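The Second Line of the Budget

Jacqueline Courtois had run the packing room at Gaillard for so long that she could tell which tape gun was in use by the sound of it, and she had never in her life asked the company for anything bigger than a new kettle. So when she sat down at her kitchen table one evening in May with a pad of paper and wrote "Robot arm" at the top of it, she had to get up and walk around the room for a bit before she could write anything under it.

The trouble was the jars. Gaillard made jams and chutneys, and every jar had to go from the tray into its box by hand, and hands get tired. Dilek had been wearing a wrist brace all winter. Enda Cronin, who was the youngest by a long way and ought to have had wrists like tree branches, had started switching sides after lunch.

She wrote down the arm, and then, because she was a fair-minded woman, she wrote down all the other things that nobody from Karent had put on the front page of their quote: the stand, the guard rail, the outlet that would have to be moved, the training, the spare fingertips. The spare fingertips alone came to 864 dollars. She looked at that number for quite a while. You could get a very good kettle for that.

"They wear out," said Zoia Holovko the next morning, when Jacqueline showed her the pad. Zoia kept the books and had a kind face that she tried hard to hide during budget season. "Like shoes. What does it do if we change the jars?"

Jacqueline didn't know, and said so, and that was how they both ended up on the phone with Gwenaël Lacroix at Karent, who was so pleased to be asked a real question that he talked for 32 minutes and offered to set the thing up on a computer before they spent a cent. It would be rough, he warned them. They would start with just the arm and a floor, and add the trays once the reach was settled.

He sent the first piece of it that same afternoon. Jacqueline called Dilek and Enda into the office, and the four of them crowded around Zoia's screen with their coffee, leaning on each other's chairs. 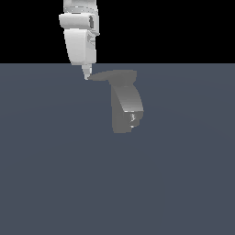
What Enda Said

"It's very white," said Enda, after a respectful silence.

"It'll show the plum," Dilek agreed. She had pulled her chair right up close, her bad wrist resting in her lap, and was studying the narrow point at the bottom of the arm the way she studied melons at the market. "And that's what goes near my jars? That little finger?"

"We can ask for a different one," said Jacqueline, and she wrote it down, and then she wrote down "wider" next to it and underlined it.

Zoia asked about the gray shape on the floor, and they all had a turn at guessing. Enda thought it was a shadow. Dilek said no shadow of hers had ever looked like that, and she had some odd ones. Jacqueline added it to the list for Gwenaël, under the finger, and beneath that she put the question she had been carrying around since the kitchen table — whether the arm would need the whole corner by the window, where Dilek liked to stand.

Zoia had already pulled the pad toward her and picked up a pencil. She moved the outlet to the repairs account, where she said it had always belonged, and made a small neat line through the second stand.

"Start with one," she said. "And put the window down as staying."

Jacqueline put it down as staying, and went to see about the coffee.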